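宽幅喷墨车间溶剂与通风安全检查表（附检查意见）

适用范围：Zumgate 标识制作中心一层打印区、覆膜区及墨水储存间
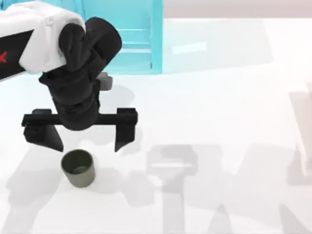 一、总则

本检查表用于宽幅喷墨打印、覆膜及裁切作业区域的例行安全检查。检查由车间安全岗与设备岗共同执行，每季度不少于一次；更换墨水体系、移动设备或改动排风管路后，应在恢复生产前加做一次。检查结论分为“符合”“整改后符合”“不符合”三类。凡结论为“不符合”的项目，相关设备应停止使用，并在设备前方悬挂停用牌，直至复查通过。

本次检查日期为7月24日。检查期间，打印区设备按正常生产状态运行，覆膜区处于换卷停机状态，墨水储存间未进行收发作业。

二、通风与排气

2.1 溶剂型打印机加热区上方的排风罩是否完好，罩口有无遮挡。
结论：整改后符合。
意见：靠北墙一台设备的排风罩前沿堆放有空卷芯，已当场移走。今后卷芯一律放入卷材架下层，不得置于设备顶部或排风罩附近。

2.2 排风机启动与打印机加热是否联锁。
结论：符合。
意见：分别在冷机和热机状态下试验，风机未启动时加热程序不能进入。联锁装置的旁路钥匙由安全岗保管，领用记录完整。

2.3 排风管路接头、软管有无破损或脱落。
结论：整改后符合。
意见：一处软管卡箍松动，已重新紧固。该段软管弯折角度偏小，建议下次停机时改用硬管过渡。

2.4 补风口滤网是否按期清洁。
结论：不符合。
意见：滤网积尘明显，清洁记录自去年12月以后为空白。滤网应即行更换，并补建清洁台账。复查前，该补风口所对应的打印机不得安排夜间无人值守作业。

三、墨水、清洗液及溶剂储存

3.1 储存间门口是否张贴危险标识及现行安全技术说明书目录。
结论：符合。
意见：Negi 系列溶剂墨水的说明书已更新为现行版本，旧版已撤下并归档。

3.2 现场存放量是否超出限量。
结论：整改后符合。
意见：打印区防火柜限存55升。检查时柜内总量未超限，但柜外地面另有一桶未开封清洗液，已退回储存间。当班领料应以当班用量为限，余料在交班前退库。

3.3 容器是否密闭，标签是否清晰。
结论：整改后符合。
意见：两只分装瓶标签字迹模糊，已重新标注品名、浓度及分装日期。不得使用饮料瓶或其他食品容器分装清洗液。

3.4 防泄漏托盘是否清洁、有无积液。
结论：符合。

3.5 不相容物料是否分开存放。
结论：符合。
意见：UV 固化墨水与溶剂型墨水已分柜存放。UV 墨水柜应继续保持避光，柜门不得长时间敞开。

四、废液与沾染废物

4.1 废墨瓶液位是否低于警戒线。
结论：符合。

4.2 沾有溶剂的擦拭布是否投入带盖金属桶，并于每班结束时清空。
结论：不符合。
意见：覆膜区金属桶桶盖铰链损坏，不能自行闭合。应更换整桶，不接受以重物压盖的临时办法。更换前，该区擦拭布统一送至打印区的金属桶内。

4.3 废液转移联单是否齐全。
结论：符合。
意见：联单与出库数量相符。纸质联单请按月装订，目前散放于文件盒中，查阅不便。

五、机械与电气

5.1 打印机急停按钮是否有效。
结论：符合。
意见：逐台试验，按下后小车与加热同时停止。复位后均需人工确认方可续打。

5.2 覆膜机压辊入口护栏及光电保护是否有效。
结论：整改后符合。
意见：Brarkus 覆膜机的光电保护反应正常，护栏左侧固定螺栓缺失，已补装。换卷、清洁压辊及清除褶皱时，应先断电并挂牌，不得以脚踏开关保持低速转动代替。

5.3 裁切台刀具护罩及安全直尺是否配备。
结论：符合。
意见：废刀片收集盒已接近装满，应安排更换。

5.4 设备接地及静电消除装置是否完好。
结论：整改后符合。
意见：Lokedo 卷对卷打印机收卷端的静电消除绳已磨损，现场更换备件。冬季空气干燥，各班组应在开机点检中增加对该部件的检查。

5.5 配电箱前方是否保持通畅。
结论：符合。
意见：地面标线范围内无堆放物。配电箱前净空要求为800毫米，标线局部磨损，应重新喷涂。

六、UV 固化灯

6.1 灯组遮光罩是否完整，有无漏光。
结论：符合。

6.2 操作人员是否配备适用的护目镜。
结论：整改后符合。
意见：现场部分护目镜为普通防冲击型，不具备紫外防护功能，已收回并换发。今后两类护目镜应分盒存放，盒面注明用途。

6.3 更换灯管前是否执行冷却等待。
结论：符合。
意见：作业指导书已写明冷却步骤。含汞灯管应按危险废物管理，不得与普通照明灯管混放。

七、个人防护与应急

7.1 丁腈手套、防溅眼镜是否足量，规格是否适用。
结论：符合。
意见：更换墨路阻尼器、清洗喷头时应使用长袖口手套。一次性薄型手套仅可用于短时擦拭。

7.2 洗眼器是否可用，通道有无阻挡。
结论：整改后符合。
意见：出水正常，初始水流略有浑浊，放流后转清。洗眼器每周放流的要求未严格执行，自本次检查起列入班组长点检内容。

7.3 灭火器压力、铅封及有效期是否正常。
结论：符合。
意见：墨水储存间外侧共配置灭火器5具，均在有效期内。

7.4 吸附材料及泄漏处置工具是否齐备。
结论：符合。
意见：吸附棉已补足。夜班人员对应急箱位置不熟悉，应在班前会上现场指认。

八、色彩校准作业的附加要求

校准及线性化过程中，操作人员需多次近距离取样、测量，停留在加热区前的时间较长，特作如下补充。

8.1 校准样张应在排风开启状态下充分干燥后再行测量。未干样张不得带入测量室或办公室。
结论：整改后符合。
意见：测量室内发现待测样张叠放，溶剂气味明显，已移至晾干架。测量室无独立排风，不得作为晾干场所使用。

8.2 分光光度计及其电源线不得置于打印平台或加热板上。
结论：符合。

8.3 标准光源观察箱的灯管累计时间是否登记。
结论：符合。
意见：该项不属安全项目，因与校准作业同时检查，一并记录。

九、检查结论与整改要求

本次检查判定“不符合”的项目共2项，即2.4及4.2，由设备岗负责整改，完成后书面通知安全岗复查。判定为“整改后符合”的项目，应由所在班组在交接班本中登记，避免同类问题重复出现。

补风口滤网更换后，应重新测量打印区风速，并将结果附于本表之后。未附测量结果的，复查不予通过。

本表一式两份，车间与安全岗各存一份，保存期限依照中心档案管理规定执行。此前版本的检查表同时停止使用。

读者评论

墨路老兵：4.2这条我们厂也查出过。桶盖不能自闭，保险公司来看现场的时候直接写进报告了，建议别拖。

广告喷绘小店：请问只有UV机、没有溶剂机的，第二部分还需要全做吗？

宽幅打印笔记：回楼上，UV机也有气味和臭氧的问题，排风那几条照做比较稳妥，加热联锁看机型。

匿名用户：8.1说得对。我们测量室以前一直晾样张，进去待一会儿就头疼，后来挪到车间晾干架上了。

覆膜班：能不能出一个可以打印的表格版？文字版贴在机台边上不太好勾选。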